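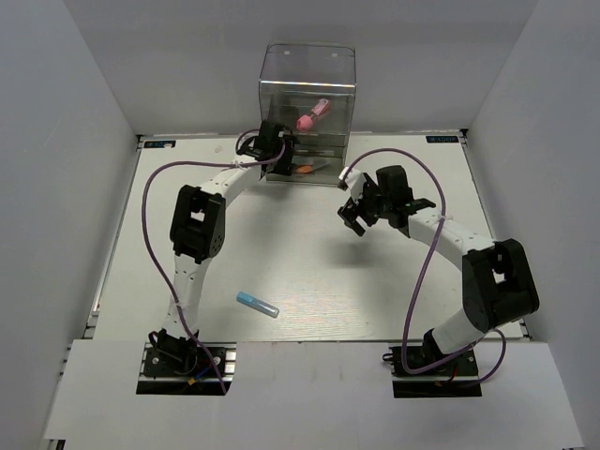 4. Setting up a work surface

The Palletti panels ship with a leaflet that promises a level table in four minutes. Ignore the number. Allow an evening, and check everything the leaflet says with a level of your own.

4.1 Before you start

1. Lay the panels flat in the room where they will be used and leave them overnight. Warnaveck's sales page says this step is optional. Two of the tops we tested bowed when we skipped it.
2. Check each panel for chipped corners. The warranty covers shipping damage only if you report it before assembly.
3. Throw out the paper template. On ours the holes were off by the width of a pencil line, and Giorgia Vitale found the same on hers.

4.2 Leveling

1. Set the legs to 375 mm for seated work on the floor, or fit the long legs (sold separately, part 1127).
2. Put the level across the short side first. Turn the feet by hand until the bubble settles.
3. Repeat along the long side, then go back to the short side. It will have moved.
4. Tighten the lock nuts. A second person helps here.

Note: The "self-leveling" feet don't level themselves. They tilt a little, as any rubber foot does.

4.3 Fixing the top

1. Start all 16 screws by hand before tightening any of them.
2. Tighten from the middle outward — the leaflet shows the opposite, and its order left a gap on our test table.
3. Stop when the screw head is flush.

CAUTION: Do not use a power driver. The inserts strip easily and Warnaveck does not sell spares.

4.4 Cleaning

Wipe with a damp cloth and mild soap. The Grumine spray in the box smells nice, but Shuzhen Yin cleaned half a top with it and half with dish soap, and we could not tell which was which.

For storage bins and side rails, see section 5.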